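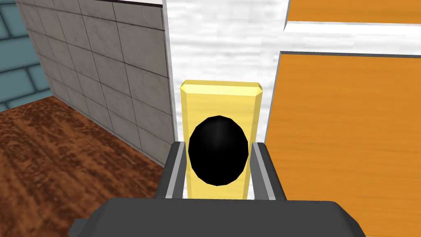 “手指以为自己抓住了”:与 Aurelio Rivas 谈一次仿真里的夹爪事故

Aurelio Rivas 一聊起故障就停不下来。他在 Prumbridge 做双臂机器人的仿真测试,手上的项目叫 Wornow,目标听上去很朴素:让两条机械臂在虚拟房间里把小物件拿起来,挪到别处,再放好。我们原本约好谈抓取算法,结果整场谈话有一大半都在讲 1 月里的那次事故。

“我太喜欢这个 bug 了!”他一坐下就说,“当然,那会儿我可没这么说。”

事情是从一份好看得过头的报告开始的。那一晚跑了 1000 轮测试,早上打开结果,成功率比前一版高出一大截。组里有人已经在群里发庆祝的表情了。Rivas 习惯先翻几段回放再高兴,翻到第三段就觉得不对劲:系统日志写着“已抓取”,夹爪里却什么都没有,手臂还一本正经地把这团空气送到了目标点。

“它放下空气的动作特别温柔,减速曲线漂亮极了。”他笑着比划,“速度、姿态、松开的时机,全对。就差一个物体。”

他们把 1000 轮全部重新核对了一遍,找出 177 轮这样的“空抓”。其中 126 轮出自左臂,剩下的在右臂。左右不均这件事后来成了关键线索,不过头两天大家都看错了方向,以为是视觉模块把墙面纹理认成了物体。

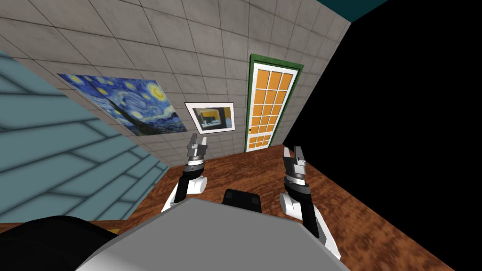 Wornow 的测试房间是故意布置得很“吵”的。Rivas 说,真实的住家从来不会给机器人准备一面白墙,所以他们往房间里塞了各种纹理和图案,随机组合。灰色方砖墙上挂着一幅星空的画,旁边是一幅小一些的带白边的画,再过去是一扇绿框的门,门上的小玻璃格透着橙色,光是这一面墙就够视觉网络忙的了。“所以你能理解我们为什么先怀疑它,”他说,“两只夹爪都张着、都是空的,背后花成那样,换了你也会怪背景。”

他们把墙换成纯色,又跑了一批。空抓照样出现,比例几乎没变。视觉模块就这么洗清了嫌疑,负责这一块的同事据说当天中午多吃了一份甜点。

真正的原因藏在接触判定里。夹爪是否抓住物体,系统看两个信号:手指有没有停在半路,以及指面有没有受力。正常情况下,手指合到物体上就合不动了,同时指面会报出压力,两样都成立才算数。可是在某次更新之后,左臂手指的碰撞体积被放大了一点点。放大以后,两根手指在完全合拢之前就会先碰到彼此。

“你想想看,”Rivas 身体往前探,“手指停在半路了,对吧?指面也受力了,对吧?两个条件都满足。手指以为自己抓住了东西,其实它抓住的是另一根手指!”

右臂的问题来路不同。它的模型没有改过,但在某些手腕角度下,求解器会算出一个持续时间极短的受力尖峰,判定程序恰好在那一刻取样,就信了。两个毛病叠在同一批数据里,难怪一开始怎么也解释不通。

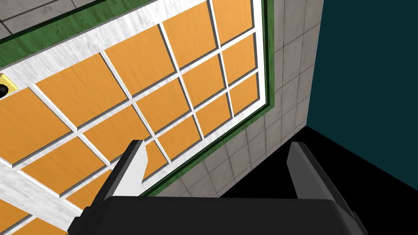
我问他,仿真里抓空一次又不会伤到谁,为什么要当成安全问题来处理。他听了这话一下子认真起来。

“因为判定程序是共用的。仿真里跑的那一份,原样装到 Villanueva 那边的实机上。”他说,“实机上如果控制器相信手里有东西,它就会按有负载的方式运动,避让范围变大,力矩上限也会放宽。手里没东西,上限却放宽了,人又站在旁边,这我可不愿意看到。”

所幸实机还没有更新到那个版本。Rivas 发现问题的当天上午就打了电话过去,请对方把升级停下来。电话那头问要停多久,他说不知道。“那是我那周说得最痛快的一句话。”

修复的过程分了几步。碰撞体积改回原来的尺寸,只花了几分钟。受力信号改成要连续 30 个采样周期都成立才算接触,单个尖峰不再有用。最后他们加了一项复查:抬起之后,再看一次手指间的开口宽度,跟目标物体的宽度对照,对不上就停在原地报错,不许继续往前送。

最后这一条在组里吵过。复查会让每次抓取变慢,有人觉得前两条已经够了。Rivas 坚持要留。“前两条修的是我们已经知道的毛病,”他说,“我想防的是下一个,我还不认识的那个。”

他还有一个让我印象很深的做法:那 177 轮回放一段都没有删,全部存进了一个叫 Grodix 的回归测试集。现在每次改动手指模型或者判定程序,都要先把 Grodix 完整跑一遍,只要有一轮再把空气当成物体,改动就不能合并。新人来组里的第一项任务,也是挑几段回放,自己找出日志和画面从哪一刻开始对不上。

“有个新人看完跑来找我,说这太神奇了,所有数字都对,就是没有东西。”他说到这里眼睛都亮了,“我说对呀,欢迎加入,咱们干的就是这个!”

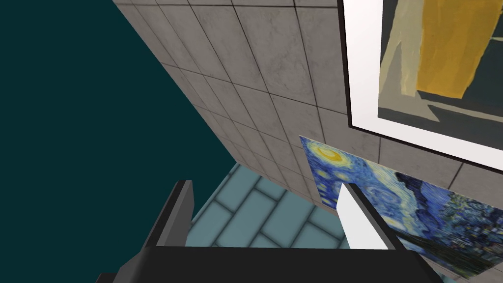
几个补充问题

现在还会出现空抓吗?

“夹爪抓空当然还会有,物体滑了、位置估偏了,都会抓空。要紧的是它得知道自己抓空了。现在它会停下来,张开手指,重新看一眼再试。”

给做类似测试的同行一句建议?

“成功率突然变好的时候,去看回放。变差的时候大家都会看,变好的时候常常没人看。另外,左右两条臂的数据一定分开统计,我们要是只看总数,大概还得多绕好几天。”

接下来做什么?

“软的东西!毛巾、袋子,夹上去手指几乎能合到底,刚才说的开口宽度复查到了那儿基本派不上用场,得重新想办法。我已经等不及看它会怎么出错了。”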